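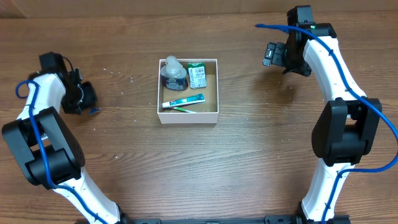
Foaming hand soap is liquid soap that leaves its bottle already turned into lather. The trick is in the pump, and it's a clever one! An ordinary pump moves only liquid, but a foaming pump has two chambers, one for soap and one for air. A single press pushes both through a fine mesh, and the mix comes out as a soft, even foam. No gas or propellant is needed.

Soap for these pumps is much thinner than regular liquid soap. Thick soap clogs the mesh, and so do scrubbing grains, which is why gels and gritty hand cleaners stay in other kinds of bottles. Many people refill a foamer with regular soap thinned with plenty of water, though a mix that is too weak gives big, wet bubbles that collapse in the palm. 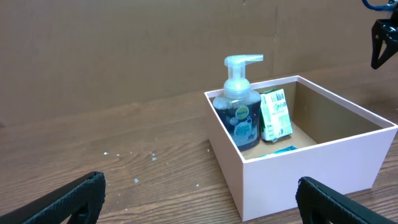 A Dettol foaming hand soap bottle in a pale pink box.

The foam itself is mostly air, held in thin walls of soapy water. It spreads wonderfully fast over the skin, but it still has to be rubbed between the fingers, over the backs of the hands and around the thumbs before rinsing.

Pump design remains a lively field. In Rorkdale, the small maker Covari tested 21 mesh patterns before settling on a double screen, and its designer Declan Donnelly kept a notebook of 381 trial mixes, almost all of them unscented. The later Clustell pump used the same screen with a shorter stroke, so that small children could press it with one hand.

See also: Liquid soap, Surfactant, Hand washing, Soap dispenser

Last edited 11/7/24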